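Bench notebook, Imia pair (left and right hand units)
Monday, June, started after lunch

Left unit back on the table after the weekend. Complaint in the log from Friday's shift reads, in full, "left feels weird." I have worked from worse fault reports, though not many.

Starting state, before I touched anything. Right unit opens and closes clean, trigger returns by itself, jaw reading in Vusutport goes to zero when the pads meet. Left unit opens fine, closes fine, and then Vusutport says it is still open by 5 mm. Pads are touching. I can see them touching. Vusutport does not care what I can see.

Checked, in the order I did it, which wasn't the smart order:

Cable at the left unit. Unplugged, looked, plugged back in. Same 5 mm.
Cable at the box end. Same.
Swapped left and right cables. Fault stays with the left unit, so the cables are off the hook. Swapped them back and put the colored ties on again. Please leave the ties on. The last time they went missing we recorded a whole afternoon with left and right reversed, and the Todorova people were very polite about it.
Zeroed the left unit in Vusutport with the jaw closed. Reads zero. Opened, closed, reads 2. Opened, closed, reads 5. So it drifts straight back, and zeroing is a way of feeling better for ten seconds.

That points at something mechanical slipping between the finger and the sensor. Pulled the left cover. The set screw on the sensor shaft turned with my fingers, no driver needed. It's supposed to have thread locker on it. There was a faint memory of thread locker on it. Cleaned the screw and the hole, new drop of the blue, tightened with the short hex key, left it alone while I did the right one. The right one was tight. I redid it anyway.

While the covers were off I also wiped out the finger pivots. Gray fluff in both, carpet by the look of it. We keep the units on the shelf and the shelf is clean, so make of that what you will.

Back together and onto the table for a hand check. Tape at the near corners still stuck down, so I left the table where it was. The check is the usual one: both units in hand, bring the jaws in toward each other over the cups, and watch that neither tag plate gets bumped or twisted by its own cable.

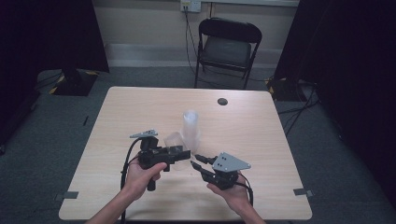
Cable slack is the part people skip. Each cable needs enough of a loop at the wrist that you can turn the hand palm up without feeling a tug. Too little and the cable pulls on the connector every time you reach; too much and it hooks the cup you weren't holding. I set the left one twice. The first time I gave it what looked like a generous loop and it went tight the moment I leaned over the table, so the right length is the one that looks silly when you are standing up straight.

Plates: both have three screws and all six took a little turn. Not loose enough to rattle, loose enough to annoy tracking. Adding them to the weekly list, where they will join the other things we do weekly every month or so.

Ran the closing test on the left unit. 200 open-close cycles by hand with the jaw reading logged, while listening to the radio. Ended at zero. My thumb did not end at zero. Somebody at Edbridge built a motor rig for this and I mocked it at the time, which I would now like to withdraw.

Then the pads. The reading was fixed, but I still didn't like the left unit's grip on a cup. It would take the wall under the rim and then creep, one side a hair before the other. Pads have scuffs and dust on them, and on clear plastic that is enough. Wiped with alcohol on a lint-free cloth, let dry, tried again. Better. Not new-pad better. The threaded inserts in the finger arms are sitting straight, none of them backing out, so I left the fingers on and didn't go looking for trouble.

One thing I did change: where we tell people to grip. The sheet says "upper third of the cup," and everyone reads that differently. If the angled tips at the top of the pads come up to the rim, the pads are flat on the wall and the cup stays upright. Lower than that and the wall dents in and the whole thing leans. I've written "tips at rim" on the sheet in marker, big.

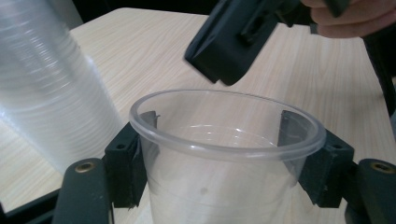

Edbridge wrote back within the hour to say that they don't wipe pads at all any more. Their view is that alcohol dries the surface out and you end up chasing grip with more alcohol, and that it is cheaper to swap the pads at a fixed count and be done. They change theirs at up to 800 grasps, less if the cups have been stacked and unstacked all day, and they keep the old ones in a jar for reasons they did not go into. They also asked whether we had tried their motor rig yet.

We have 18 pads in the drawer, which at that rate goes faster than I'd like. Compromise for now: left unit gets fresh pads tomorrow, right unit keeps the old ones with a wipe each morning, and we log the slips on both. If the wiped side gets worse, Edbridge wins and I will order a box.

Still open:
Left trigger spring feels softer than the right. Could be me, after 200 cycles.
Vusutport should refuse to start if zero is off by more than 1 mm. Request sent. Same request as in March, new subject line.
Blue thread locker nearly gone. The bottle feels full, but most of that is bottle.
Whoever has the short hex key after me, it lives in the lid of the left case.

Covers on, cables coiled, both units on the shelf by 5:40.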